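Bruser Pick-and-Place Build, Home Bench
Pre-Session Safety Inspection, Hand-Held Stage
Inspected by: Darlene Morin
Second check: Jaxon Kowalchuk
Date: July 7, 2023
Revision: replaces the December sheet

Scope
Covers the table, the hand-held grippers, the utensils used as test objects, and the supply for the fixed arm. The fixed arm was not mounted at this inspection. Its motion limits are on a separate sheet and must be signed before power is applied to any joint.

Status codes
P = pass
F = fail, correct before next session
C = pass with comment
N = not inspected

Section 1. Table and surroundings

1.1 Table stands level and does not rock when pushed at a corner. P
1.2 Cloth lies flat, no fold under the working area. P
Comment: The cloth must not be able to slide. Two clips were added on the underside. Check both after the table is moved.
1.3 Clear standing space on the operator side, 600 mm minimum. P
1.4 Stove off and confirmed by hand at the knobs. P
Comment: Confirm again after any break. Looking through the doorway from the table is not a check.
1.5 Walkway between table and kitchen free of cables. C
Comment: The charger lead crossed the walkway at the start of the inspection. Rerouted along the wall. A cord cover is on order through Després.
1.6 Lighting even across the working area. C
Comment: Daylight from the kitchen window is strong. Record sessions with the room lights on so that the near side of the objects is not in shadow.

Section 2. Test objects

2.1 No glass, ceramic or bladed items within the reach of either gripper. F
Comment: See 4.4 and 5.3.
2.2 Plastic spoons free of cracks at the neck. P
2.3 Wooden items free of splinters. C
Comment: One chopstick rejected and discarded. Run a gloved finger along the length of each wooden item. Bare fingers miss nothing but collect the splinter.
2.4 Holder stable when an object is pulled from it sideways. C
2.5 Packaging removed from all objects. F 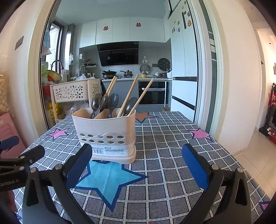 Item 2.5 was failed on handling grounds first. Packaging can catch on a pad and lift the whole holder with the utensil, and a lifted holder drops everything in it. It also spoils the recording. The clear film still on the cutlery holder is creased and throws light off its front, right over the rows of holes, and those highlights move when the camera moves. Remove the film and the product label before any run that is going to be kept. Wipe off label adhesive. For 2.4, the utensils leaning outward put the load to one side, so the holder should be tested with the utensils in it and never empty.

Corrective action for 2.5: strip all packaging before the session, bag it, take it out of the room.
Owner: Kowalchuk

Section 3. Hand-held grippers, mechanical

3.1 Pivot screws seated, no head standing proud. P
3.2 Fingers open and close through full travel without binding. P
3.3 No side play at the fingertips that can be felt by hand. C
Comment: Slight play on the left-hand unit, unchanged from the December reading. Do not shim. Record it and compare at the next inspection.
3.4 Pads bonded at all edges. P
3.5 Closing force at the fingertips does not exceed 5 N. P
Comment: Measured with the pull gauge, three readings, highest one recorded in the bench log. The limit is ours. It was chosen low enough that a finger caught between the pads is a nuisance and no more.
3.6 Wrist strap or hand loop undamaged. P
3.7 Openings in the linkage clear of debris. P

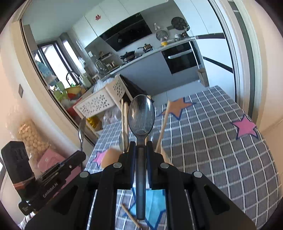 Pinch points on a linkage are easy to miss, as attention stays on the tips. Item 3.7 was added to this sheet after a wood chip stopped one unit halfway through its travel. With a long object the whole body of the gripper becomes part of the grasp: the spoon handle here runs down the middle of the gripper almost to the lower end, with the side members to either side of it. Keep the free hand away from the handle end while the jaws are moving. The elongated cutouts are a second hazard. The tablecloth can be seen through them, and anything that can be seen through them can be caught in them, including a loose sleeve. Sleeves are to be rolled or banded above the wrist.

Corrective action for 3.3: none at this time.
Next reading due: at 1,638 logged closures or at the next inspection, whichever comes first.

Section 4. Grasping from a packed holder

4.1 Operator approaches from above, jaws open, and stops short of the rim before closing. P
4.2 Object lifted straight until clear of its neighbors. C
Comment: Neighboring handles tend to ride up with the one being pulled. If two come up, open the jaws over the holder, not over the floor.
4.3 Second operator's hands off the table while the jaws are closing. P
4.4 Knives removed from the holder. F
Comment: A knife handle was found in among the kitchen tools. Blades are not permitted in the set at any stage, including table knives with a rounded tip. The rule applies to the second operator's side of the table as well. 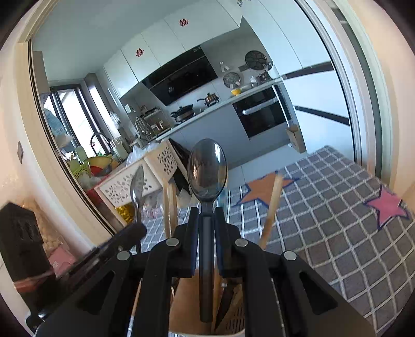
4.5 Released object does not fall more than 260 mm. P
Comment: Measured from the highest point of the practiced lift to the cloth. Taller lifts are not needed for this task and will not be needed when the arm takes over. If an operator finds the lifts creeping upward, stop, put the object down, and restart from the practiced height.
4.6 Operators agree on a spoken stop word before starting. P
Comment: The word is "hold." Either operator may call it. Jaws stay as they are; no one opens on a stop call.

Corrective action for 4.4: tip out the holder, sort by hand, return only the items on the object list. Sorting to be witnessed by the other operator.
Owner: Morin

Section 5. Slender objects

5.1 Object longer than the fingers is held upright or pointed away from both operators. P
5.2 Grip taken at the flat faces of the fingers, not at a corner. P
5.3 Containers for sticks and skewers are unbreakable. F
Comment: A drinking glass from the kitchen was in use as a stick holder. Replace with a plastic cup of similar height.
5.4 Eye protection worn by both operators. C
Comment: Worn by Morin throughout. Kowalchuk removed his to read the gauge and did not put them back on until asked. Skewers are at face height for anyone leaning over the table, so this item will be marked F next time without discussion.
5.5 Skewer points blunted. N
Comment: Blunt with sandpaper, both ends. Check again after any skewer has been dropped.
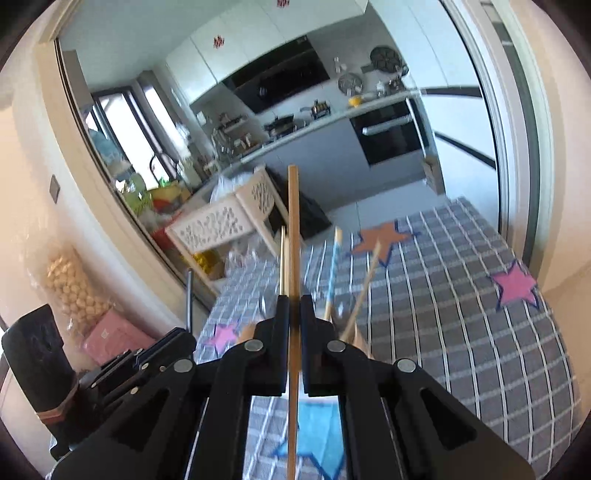
Item 5.2: thin wooden strip clamped upright between the fingertips, clear cup of sticks just beyond.

Section 6. Power and charging

6.1 Kendov supply switched off at the wall when not in use. P
6.2 Supply case undamaged, vents clear. P
6.3 Fuse value matches the label inside the lid. P
6.4 Batteries charged on the tile, off the table and away from cloth. C
Comment: One charger was sitting on a folded towel. Moved. The tile is marked with tape so the position can be repeated.
6.5 Emergency stop for the fixed arm wired and tested. N
Comment: Button fitted to its box, not connected. No joint power until this reads P with both initials beside it. Testing with a jumper in place of the button does not count as a test.

Summary of open items
2.1 Glass and blades within reach. Closes when 4.4 and 5.3 close.
2.5 Packaging. Kowalchuk.
4.4 Knife in holder. Morin.
5.3 Glass used for sticks. Kowalchuk.
5.5 Skewer points, not inspected. Morin.
6.5 Emergency stop, not inspected. Both.

Result: NOT RELEASED for recording. Practice runs with plastic spoons only are allowed once 4.4 is closed.

Added after second check (J.K.)
Agree with all of the above except 3.3. The play on the left-hand unit feels larger to me than the note suggests. I would like a dial indicator on it before we argue further. There is one at the Tamthorpe shop that can be borrowed overnight.

Reply (D.M.)
Accepted. 3.3 stays at C until the indicator reading is in the log. Bring the magnetic base too.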